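Gallholm Rules for Simulated Manipulation

The Gallholm Rules are a voluntary set of good-practice rules for testing robot arms in computer simulation. They apply to tabletop tasks, in which one arm works with small objects placed within its reach. The first edition has 51 rules in four parts: the scene, the cameras, the run and the report.

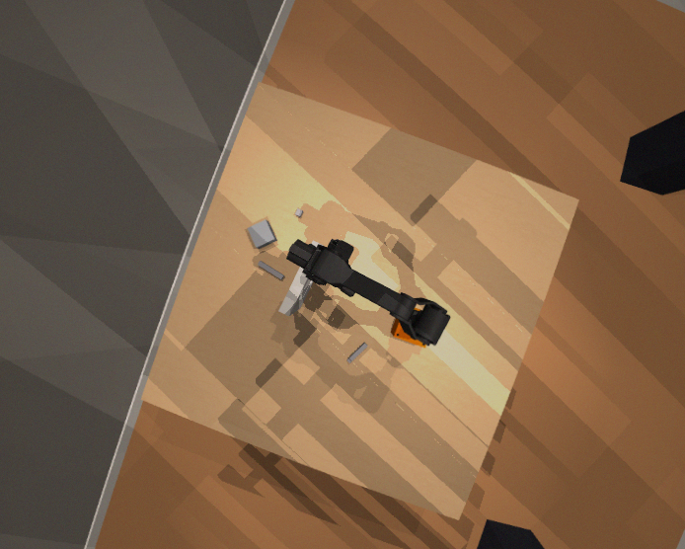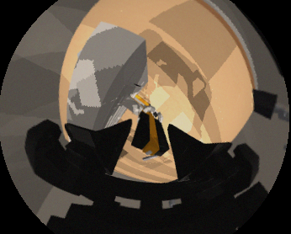

Simulated tabletop work with a black robot arm: from directly above (first picture) and in a circular view with the gripper at the bottom (second picture).

Background

The rules were prepared at Gallholm by a working group of the Burnura laboratory and the company Rahimi. A draft was given to outside readers in August, and the final text was published on 16 January 2022. Before this, each laboratory used its own habits, and results from two places were difficult to compare.

Main requirements

Part 1 asks that the size, mass and friction of every object be written in a scene file, including the objects which the arm is not expected to touch. Light sources must also be listed, as shadows can change the result of a vision program.

Part 2 concerns the cameras. At least one fixed view of the whole table is required. If a wide-angle view is used, its lens model must be given, and the images should be stored without correction – a corrected copy may be added.

Part 3 says that a task must be run at least 20 times with different starting positions. A run in which objects pass through each other is marked as invalid and stays in the record.

Part 4 gives the form of the report. Simulated results must be named as simulated in the title or the first paragraph.

Use

The Tamulwood archive accepts only records that follow Parts 1 and 2. It holds 1,923 runs. Some users find Part 3 too heavy for small teams, and a shorter version for teaching is in preparation.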